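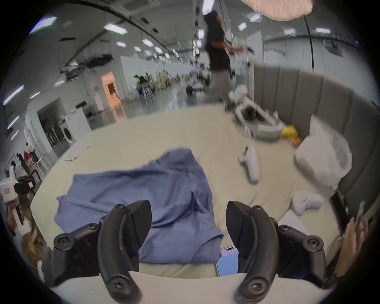 2 min read

Local Business / Home & Living

Skudar has opened its laundry and bedding floor in the old Giltodau building, and the free folding hour is back with it. Doors at 10, first batch of shirts out on the big bed not long after.

The floor is one long open room. Rectangular lights in a white ceiling, dark pipes left showing, a front-loading washing machine against the wall on one side. The bed is the main draw. Cream sheet, gray padded headboard in tall panels that keeps going round in a curve, pink lamp hanging over that end. Flotier, which did the fit-out, took the unit at 2,615 square feet and says a second room will follow in April.

Leszek Ziółkowski, who manages the floor, said the shop wanted people to bring thier own washing.

"Nobody learns to fold on a tea towel," he said. "Bring the sheet you hate. Bring the fitted one."

Plenty did. Sign-ups for the hour closed at 80 and there was a waiting list by lunch. Yupin Suksawat and her daughter Apinya came over from the Inthanon apartments with two bags of bedding, and left with it in one.

"I've been rolling towels for years, wrong I guess," Yupin Suksawat said. Apinya said she still prefers a heap on a chair.
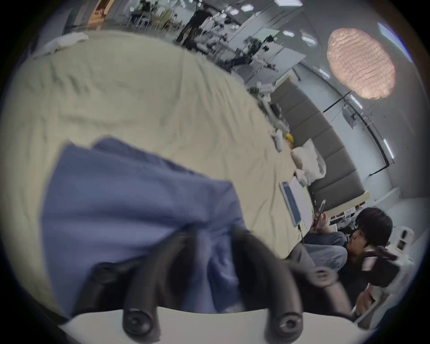 Vol. 12, No. 73

Method is simple enough. Cloth goes down flat, gets smoothed from the middle out, sides in, then bottom to top. Soft stuff is the hard stuff, according to Montri Sangkhawat, who runs the hour. A crumpled blue piece can hide a sleeve or a turned hem, and you dont find it until the fold comes out crooked. Start over when that happens. He does.

His other advice: clear a space bigger than the thing you're folding. Phones, papers and chargers to the edge, pillows up by the padding. Don't fold on your knees if you have a mattress or a decent sized table. Fitted sheets last, when you are warmed up.

Not everyone was sold. Surachet Sukprasert, who lives across the street, liked the lamp, didn't like the parking. He wants the loading bay kept clear on delivery mornings and has written to Flotier about it. Flotier said it had the letter and would reply. No date given.

Skudar says 1,548 people have signed up for its mailing list, which is how places for the hour are given out. There is no charge. Own hangers welcome, shop can't store bags overnight.

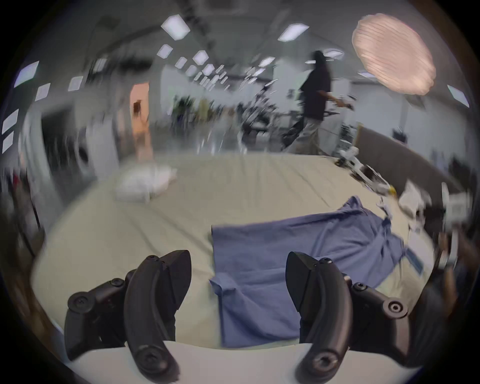
Blue cloth spread out on the big bed at the Giltodau building.

Next folding hour is set for the same time next week, with duvet covers added after several requests. Children can come with an adult. Side entrance is open for strollers, front step still being fixed. Anyone on the waiting list will get a message the day before, and should answer it or the place goes to the next name.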